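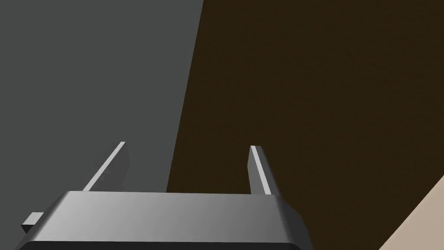
Pinza de mordazas paralelas, abierta. Imagen generada por ordenador.

Mesa de corte plegable Soliman

Inicio / Costura y patronaje / Mesas y superficies

La Soliman es una mesa para cortar tela y dibujar patrones de pie. La altura es de 90 cm y no se regula. Hemos elegido esta medida después de escuchar a los clientes de nuestra tienda de Sotton, que se quejaban del dolor de espalda cuando cortaban en la mesa del comedor. Si usted mide menos de un metro y medio, le recomendamos probarla antes de comprar.

El tablero abierto tiene 193 cm de largo. Para una falda o un pantalón es suficiente con la tela doblada. Para cortinas hay que mover la tela dos veces, o juntar dos mesas por el lado corto - los cantos son rectos y quedan al mismo nivel.

Cómo se pliega

Las dos alas bajan a los lados y el cuerpo central queda con 38 cm de ancho. Tiene cuatro ruedas, dos de ellas con freno. Por favor ponga siempre los frenos antes de levantar un ala. Las patas giratorias deben llegar hasta el tope, se oye un clic.

Datos técnicos

Largo abierta: 193 cm
Ancho: 80 cm
Altura: 90 cm
Ancho plegada: 38 cm
Peso: 31 kg
Carga máxima repartida: 40 kg
Tablero: contrachapado de abedul con barniz mate
Color: natural o gris claro
Garantía: 2 años

Qué contiene la caja

Cuerpo central ya montado, dos alas, cuatro ruedas, bolsa de tornillos, llave hexagonal e instrucciones en español. La base de corte no está incluida. Con el tablero se puede usar la base Fodard en el tamaño grande, que se vende enrollada y necesita un día entero para quedar plana.

Montaje

Una persona lo puede hacer, pero para dar la vuelta al cuerpo central es mejor ser dos. No apriete los tornillos de las bisagras hasta que las dos alas estén puestas. Si un ala queda más baja que la otra, se corrige con el tornillo pequeño debajo de la bisagra, media vuelta cada vez.

Cuidado

Limpiar con un paño apenas húmedo. No planche directamente sobre el barniz, tampoco con una toalla debajo: el vapor deja marcas blancas que no salen. La tiza de sastre se quita en seco. Los rotuladores no siempre.

Envío y recogida

Enviamos desde el almacén de Pollton en 7 días laborables. El transportista entrega a pie de calle; la subida al piso se pide aparte en el carrito. También se puede recoger en Sotton, el miércoles por la tarde, con aviso anterior. La caja mide 104 cm de largo y no entra en todos los maleteros.

Repuestos

Ruedas, bisagras y topes se venden sueltos. Indique por favor el color de su mesa y el número que está en la etiqueta, debajo del tablero central.

El modelo gris claro está agotado hasta octubre.

Añadir al carrito
Preguntar por este producto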